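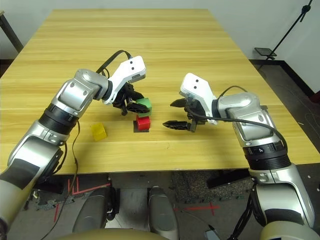
What Is a Cube?

A cube is a solid shape with flat sides. Each flat side is called a face, and every face of a cube is a square of exactly the same size. A cube has six faces, twelve edges and eight corners. The mathematical word for a corner is vertex, and more than one vertex are called vertices.

Many everyday objects are cubes or are very close to being cubes. Dice, some building blocks and certain cardboard boxes are familiar ones. A cereal box is not a cube, as its faces are not all the same size. It belongs to a larger family of shapes called rectangular prisms. A cube also belongs to that family, in the same way that a square is a special kind of rectangle.

Why Cubes Stack Well

A ball placed on top of another ball will roll away. A cube placed on top of another cube has a good chance of staying where it is. The flat bottom face of the upper cube meets the flat top face of the lower cube, and the two faces touch across their whole area.

Every object also has a point called its centre of mass. In a solid cube made of one material, this point is right in the middle. When one cube rests on another, the upper cube will stay up as long as its centre of mass is above the face that supports it. If the upper cube is pushed so far to one side that its centre of mass passes the edge, it will tip and fall.

A tower of three cubes is harder to build than a tower of two. Each small error in placing is carried upward, and the bottom cube must hold the weight of everything above it. Builders of real towers think about the same matter, and for this reason they take great care over the lowest level, called the foundation.

Colour and Order

Three cubes of the same size can be told apart if each is a different colour. Suppose the colours are red, green and yellow. There are three choices for the bottom cube. Once it has been chosen, there are 2 choices for the middle, and the last cube must go on top. Three multiplied by two gives six different towers.

Some materials let a little light pass through them. These materials are called translucent. Other materials are opaque, and no light passes through them. An opaque cube on a table near a lamp makes a darker shadow than a translucent cube of the same size.

Choosing a Place to Build

A tower needs a flat and level surface. A firm table is a good choice, while carpet and cushions are poor ones. Some builders mark the place for the first cube with a small square of paper or card. The mark shows where the tower is to stand and makes it easier to build in the same place again.
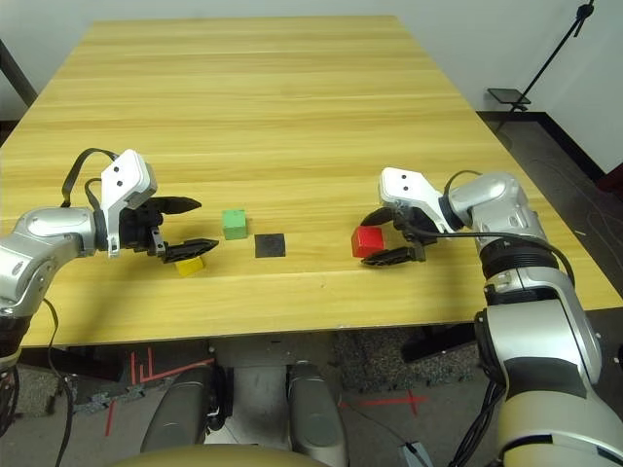
Red, green and yellow cubes on a wooden table, with a flat black square beside the green one.

Activity: The Sliding Test

This activity was prepared for the Dosberg Children's Library by Concetta Amato and Wondimu Lencho. It is suitable for readers aged 7 and over.

You will need:
2 cubes of the same size
A ruler
A pencil and paper

1. Place one cube on the table and set the other neatly on top.
2. Slide the upper cube to one side, one millimetre at a time.
3. After each move, take your hand away and wait.
4. When the upper cube falls, write down how far it had been moved.
5. Repeat the test twice and compare your results.

A solid cube should fall when a little more than half of it is over the edge. Your own result may be different if your cubes are hollow – or if your table is not quite level.

Words to Know

Centre of mass: the balance point of an object.
Face: a flat side of a solid shape.
Opaque: not letting light through.
Translucent: letting some light through.
Vertex: a corner of a solid shape.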